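The parking levy, again

Thursday, September 29, 2022

I said in June that I wouldn't write about the workplace parking levy until the council had put a price on it. The price is now in the papers for next week's meeting, so I'm writing about it.

It is £552 a year for each space. The employer pays, and the employer can pass it on to staff or not, as it likes. Car parks with ten spaces or fewer are left out. So are blue badge bays and anything used only by customers. The boundary follows the ring road for most of its length, then cuts inside the Drilia estate, which means that one side of Huang Lane is in and the other is out. I walked it on Sunday to make sure I had read the map correctly, and I had.

I am in favour of the levy, more or less. I should say that first, as people who read the June post thought I was against it. What I was against was being asked for a view on a tax with no figure attached. The consultation had 165 responses. In a town the size of Avville that is very few, and I think a good part of the reason is that the form asked whether we "supported measures to encourage sustainable travel choices". Most people would tick yes to that and think no more of it. They might have ticked something else if the form had said £552.

The argument for it is simple. The money has to be spent on transport, by law, and we have a bus service that stops at ten to seven in the evening. If you finish work at seven you drive or you walk. The council says the first call on the money would be running the 4 and the 11 until ten at night, six days a week. That would be a real change for anyone who lives on the Hiltano side and works in the centre. I lived over there for three years without a car, and I got to know the footpath beside the dual carriageway better than I wanted to.

The argument against is about who ends up paying. A firm of solicitors will cover it and not notice. A care agency will not cover it. A carer on close to the minimum wage would be paying more than ten pounds a week to leave her car at the place she works from, and she needs the car to do the job. The papers have one paragraph on low-paid staff. It says that employers "will be encouraged to consider a graduated scheme". I don't know what encouraging them will involve. A letter, probably.
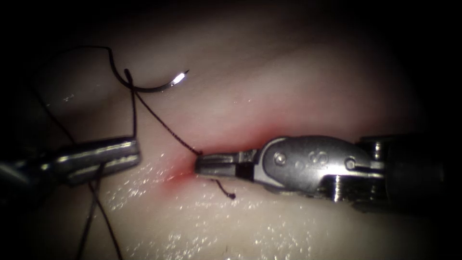
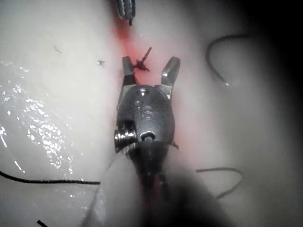

Hui-mei Wei wrote to me after the June post, and again this week, to say that I am being too soft on the whole thing. Her point is that the levy falls on the space whether or not anybody parks in it, so an employer with a half-used car park will simply fence some of it off, and the income in the council's table will never arrive. She has asked twice for the sums behind that table and been sent the table both times. She also thinks the evening buses should come first, paid for out of reserves, with the levy following a year later, so that people have something to change to before they are charged for not changing.

I agree with her on the order of things. I'm less sure about the fencing off. Some firms will do it, and I'd count that as the levy working, in that fewer spaces should mean fewer cars. But it does leave a hole in the budget, and she is right that the papers don't mention it.

To give an idea of the scale, where I work has 84 spaces and around 200 staff. The bill would be a bit over £46,000 a year. We had a short talk about it at the end of a team meeting and the general feeling was that the firm would pay for the first year and then see. Two people said they would go back to cycling if there was somewhere dry to leave a bike. There isn't at the moment. There is a rack behind the bins with room for five.

What I'd like to see before the vote is a proper rule for low-paid workers, written into the scheme and not left to goodwill, and a date for the buses. I've put both of those in an email to my two ward councillors. One replied the same afternoon to say she was still making up her mind. I haven't heard from the other one.

The meeting is open to the public and starts at half past six, so if you are coming by bus you will need a lift home.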